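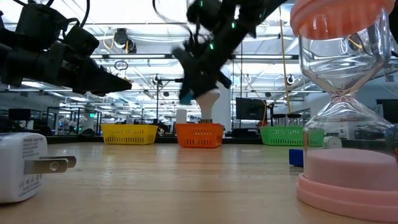 Posted by Trinidad Riquelme on 6 Apr 2020

Soft pads or bare fingers for mixed small objects?

Hi everyone, and sorry in advance for the long post! We're setting up a sorting test on a wooden table with colored mesh baskets, two arms and a real grab bag of objects: a plug adapter, an hourglass, little blocks, that sort of thing. I have to recommend fingers for the gripper by June and I keep going back and forth. The padded Storkis set is lovely with rounded things, but I worry about how long the pads will last. The bare Nalavico ones cost less and close very neatly on flat stuff. Has anybody here run both for a while? Camera advice is welcome too, as we're trying to decide whether a wrist view is worth the extra cable.

Sanne Verstraete
Hello Trinidad, what a fun project! We had both kinds on our bench last year and ended up keeping the pads, mostly on account of glass. With bare tips I had to turn the closing force down so far that the heavier pieces slipped, and then I'd turn it up again and hold my breath every time a bulb came along.
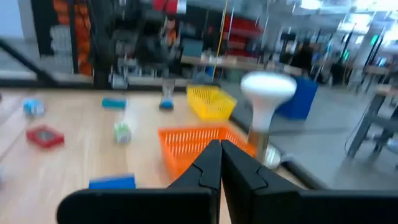
My other suggestion would be to try every object at four different angles before you blame the fingers. I spent a whole week grumbling about a set that was perfectly fine, and the trouble was that I always came in from the same side. As for the wrist camera, yes, get one, but keep the fixed one as well. Close up you lose the basket rim behind the fingers just when you want it, and fast moves smear badly, so slow down for the last little stretch and shorten the exposure if your lights allow it.

Ward Van Rooij
Pads. Ours did about 500 picks before they got shiny, then we swapped them. Keep spares.

Wouter Mertens
Depends on your controller, I'd say. We're on a Zeman 701 and it handles light grips well enough that bare fingers have been okay for us. Never tried it with an hourglass though!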